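Kleine Bälle, enge Ringe: Miniaturkörbe an der Bürowand

Snædís Þorgeirsson betreut bei Terwood das Sortiment für Innenraumspiele. Seit November liegt ihr Schwerpunkt auf Miniaturkörben für die Wandmontage. Die häufigste Reklamation betrifft nach ihren Angaben weder Ring noch Netz. »Es ist fast immer die Befestigung. Die Leute kleben auf frische Wandfarbe, und nach wenigen Tagen hängt der Korb schief.« Von 289 Rücksendungen des letzten Jahrgangs seien 281 auf den Untergrund zurückzuführen gewesen.

Für glatte, durchgetrocknete Wände empfiehlt sie Klebestreifen, für Rauputz zwei Schrauben. Die Montagehöhe hält sie für überbewertet. Maßgeblich sei der freie Raum vor dem Korb, weil flache Würfe sonst an Lampen oder Regalen enden.

Beim Ball rät Þorgeirsson zu Schaumstoff. »Ein aufgeblasener Ball dieser Größe springt zu hart zurück. Schaumstoff nimmt Energie auf, das hört man auch im Nebenzimmer.« Die Nahtlinien seien bei solchen Bällen meist nur Zeichnung und für den Griff ohne Bedeutung.

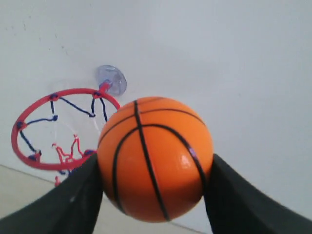

Wichtiger sei das Verhältnis von Ball zu Ring. Masaru Imai, der in Damthorpe die Prüfmuster vermisst, nennt als Richtwert bis zu 3 Zentimeter Spiel im Durchmesser. »Darüber wird es langweilig, darunter bleibt der Ball im Netz hängen.« Schaumstoff verliere mit der Zeit an Rückstellkraft – ein Ball, der lange unter Druck gelagert wurde, laufe nicht mehr rund. Imai lagert seine Muster deshalb einzeln und ohne Auflast.

Zur Reinigung genügt laut Þorgeirsson ein feuchtes Tuch. Lösemittel greifen die Oberfläche an, zuerst an den dunklen Linien. Eine Maschinenwäsche schließt sie aus: »Der Kern saugt sich voll und trocknet tagelang nicht.« Ersatzbälle führt Terwood auch einzeln, passend zu den beiden Ringgrößen.

Kontakt | Impressum | © Terwood | Nach oben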